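Strange but true, mostly

A snail can sleep through a bad summer, which is more than most of us manage. Zahira Chong kept one called Bedora for 5 years and is fairly sure she met it awake.

Wombats produce cube-shaped droppings. Scientists have studied how. Their mothers must be thrilled.

Octopuses have three hearts, and two of them serve the gills – office politics, but wetter. 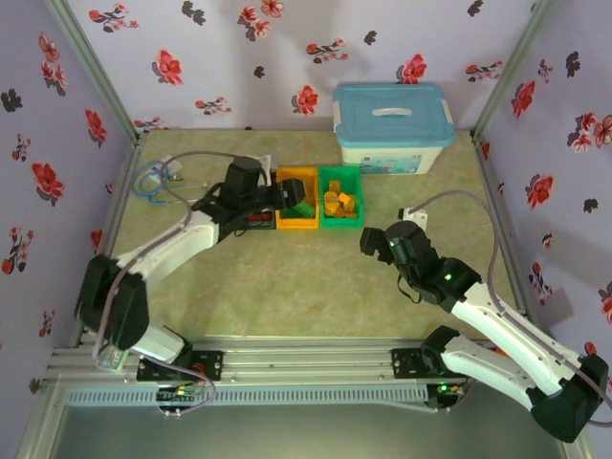 Two arms, one orange bin, plenty of flowers.

An octopus would bring eight. It would also want feeding by Wednesday.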